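Chapter 2
Cold Storage at Home

Open a fridge and you are looking at one of the best pieces of practical science in the house! Most of us learn to use it by copying whoever stocked it before us, and we miss how much thought has gone into the shelves, the door and (my favourite) the drawers.

Start with the drawer, then. Cold air is heavy and sinks, so the bottom of the cabinet has its own small climate, and a closed drawer holds on to the moisture that fruit and vegetables give off. A carrot left bare on a shelf goes bendy within days. Put the same carrot in a drawer and it stays crisp far longer. A clear drawer has a second advantage, as you can check what is in it before you pull it out and let the warm air in.
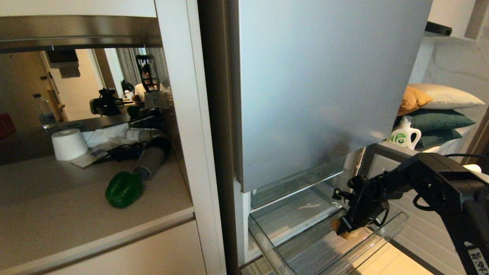
Bogdan Sima wrote to me after the first edition to say that drawers are where food goes to be forgotten, and that he had given up on his and kept his peppers out on the worktop, where he would see them and eat them. Fair enough! A pepper will put up with a day or two in a cool room, and food that gets eaten is the whole point. But try his method with lettuce in July and you will soon be back at the drawer.

By the end of this chapter you should be able to plan a fridge from top to bottom, choose what belongs outside it, and explain your choices. Before reading on, do Activity 2. Draw your own fridge from memory, drawers included, then go and open the door and compare.

2.1 Where the cold goes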